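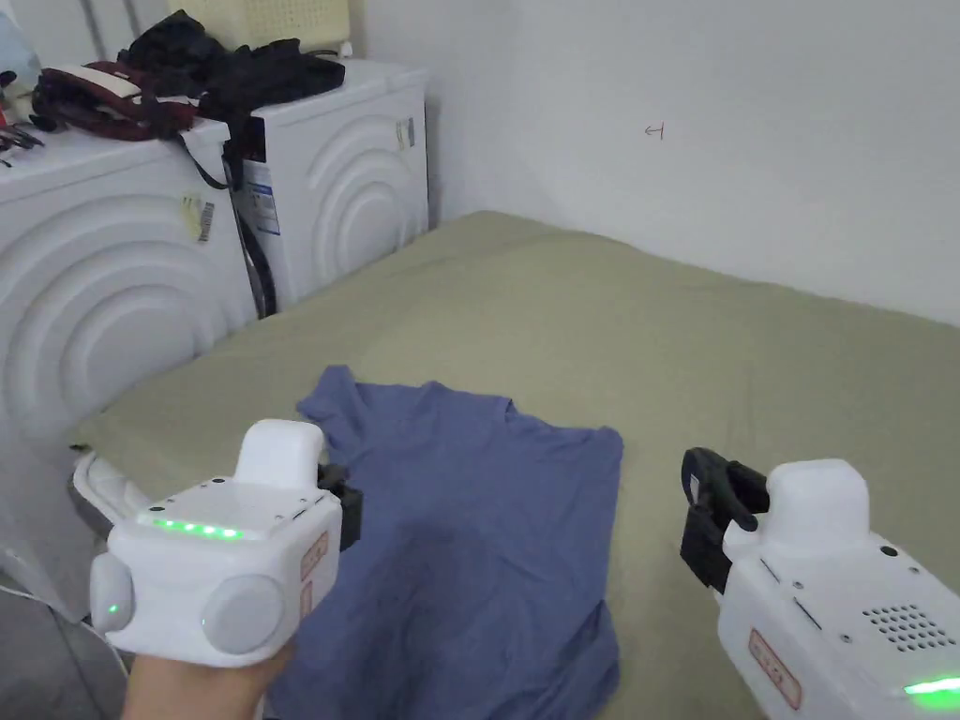
How often do the gripper jaws need servicing? At Prarkance, every 36 hours of use, plus a wipe-down at the end of each shift.

The company has set that schedule for the hand-held grippers at its Follbridge laundry site, where operators use them in pairs to record shirt folding for a robot cell. The interval took effect Thursday, June 4, 2026, and replaces a monthly check.

Lint is the main problem, said Sanne Van Hecke, who runs maintenance at the site. It works into the jaw pivots and the fingers stop closing evenly – first on thin fabric, then on everything.

A service takes 20 minutes. The technician removes the fingers, brushes out the pivots, checks the screws and runs 3 open-and-close cycles before the pair goes back to the operator. Fingers are replaced after 2,000 folds. Spare sets come from Torico and are kept on site.

The folding cell itself stays on its existing service contract with Boateng.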